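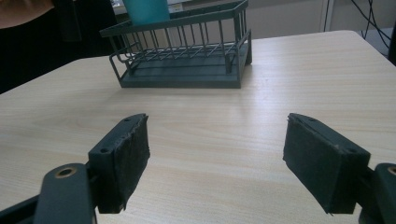 Karnesier changes dish rack layout in shared kitchens

February 9, 2020

Karnesier has finished refitting the drying areas in the shared kitchens at its Trerar and Landry buildings. The fixed drainers beside the sinks have been taken out and replaced with free-standing wire racks, which can be placed on the worktop or on a table. The work took 3 weeks and covered 18 kitchens.

The new rack is a dark green wire model with a flat tray base. Water from cups and plates collects in the tray and is emptied by hand into the sink. The old drainers were screwed to the wall and emptied through a short pipe, which blocked often and could not be cleaned without tools.

Máté Jakab, who manages the buildings, said most repair requests from the kitchens last year were to do with the drainers. "The pipe was the weak point. A tray can be lifted out from under the dishes, washed and put back in a minute or so," he said. The wall holes have been filled and the tiles behind the sinks resealed.

Racks were tried out first in two kitchens at Landry, beginning in July. Residents there asked for a rack low enough to fit under the wall cupboards and with the rods close enough together to hold saucers. A taller version with a second level was tested for the same period and dropped. It tipped when the upper level was loaded and the lower one was empty.

Residents are asked to observe the following:

Empty the tray once a day.
Do not stack pans on top of cups.
Put dry items away before the evening clean.
Keep the rack at least 300 mm from the hob.

Knives should go in the drawer and not in the rack. Items left overnight will be moved to the shelf by the door – they will not be thrown away.

Aparecida Portela, who looks after the kitchens at Trerar, said the trays should be descaled every 2 weeks with plain vinegar. Scouring pads should not be used on the coated wire, as scratches let rust in at the joints. Spare trays are kept in the ground-floor store in both buildings and can be signed out at the desk.

The kitchens at Zirent are not part of this work. Their drainers are of a different type and will be looked at when the sinks are replaced.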